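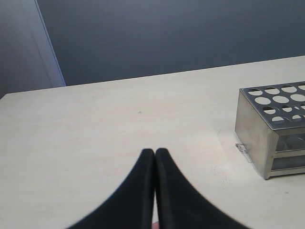
Su-chen Man wrote to me that I should not go home without seeing the old speedway museum at Niromard, and that the open day in July is the only time when they let visitors walk on the track itself. She was right on both points, and I thank her.

The museum is in the former ticket hall, a long low building beside the road. You pay 6 dollars at the door and get a paper map. I came early and there was already a line, mostly families and older men in caps with racing numbers on them.

The first room tells how the track began. A farmer called Jakubowski had a field that was too wet for corn, and after the war he let the young people of the town race there on Sunday afternoons. At the best time nearly 3,000 people came to watch, in a town that had only 600 houses. On the wall are programs, entry lists and many photographs with the names written in pencil on the back. Some names are still missing, and there is a notebook where visitors can write if they recognize somebody. I read it for a long time. One person wrote only "my uncle, he lost."

In the second room are 5 cars. The one I liked most is the Vostura, a small coupe with the doors welded shut and the number painted by hand, not very straight. It did not win much. Ginette Zacharias gave the tour, and she told us that the driver drove it to work during the week until his wife complained about the noise.

After lunch (sausage, potato salad, lemonade, all good) we walked the track. It is smaller than I expected. Grass has come through in the second turn, but the banking is still steep and I had to hold on to the fence. The name Ollisico, a tire shop that paid for the scoreboard, can still be read if you stand near.

Parking is in the meadow behind the church, and the ground there is soft, so take the upper side. The toilets are in the ticket hall. The museum shop sells a booklet with the race results, but it was sold out when I asked, and Ginette wrote down my address to send me one.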